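Section 4: Signing up to speak at a Zisstead council meeting

I wrote this part of the guide after my third try at public comment, so I hope it saves you a wasted evening. You'll need your street address and the agenda item number.

1. Open the agenda packet. The August one ran to 229 pages, so search for your topic and don't scroll!
2. Write down the item number, then fill in the speaker form in the Pidlow portal.
3. Pick "in person" or "by phone." You can't switch later.
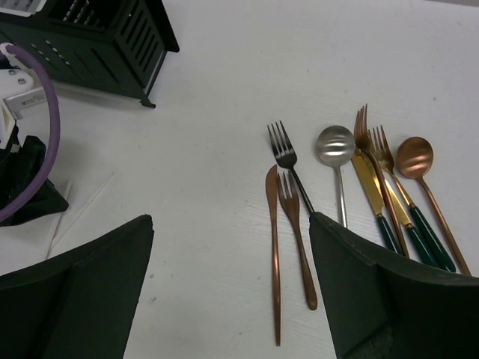
4. Sort your notes before you write your remarks. I had a budget question, a complaint about the bus shelter on Cuypers Street and a thank-you for the library hours, all in one speech, and the chair stopped me halfway. Group them the way you'd group silverware, forks with forks and knives with knives (even when the finishes run from black to copper to gold), and put each group under its own item.
5. Read it out loud with a timer. Mine fits at 420 words if I don't rush.

Caution: the form closes at noon on Thursday. The clerk, Lies Geerts, is very nice and still won't add you at 12:05.

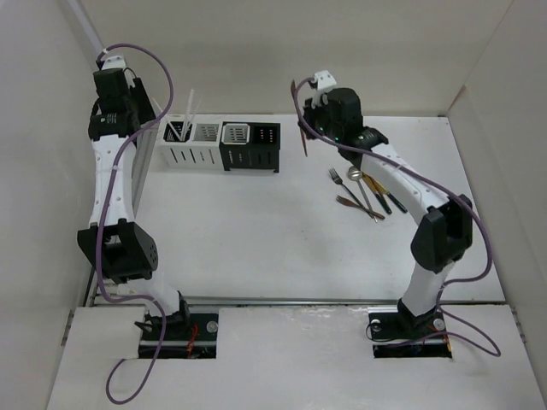
6. Print your confirmation and bring it along. Mine was number 104, and they call people by number, so listen for yours.
7. If you have handouts, bring 20 copies and give them to the clerk before the meeting starts.

Note: phone speakers get called after everyone in the room. Adom Acheampong waited until 10:40 p.m. for his turn, so keep your charger handy.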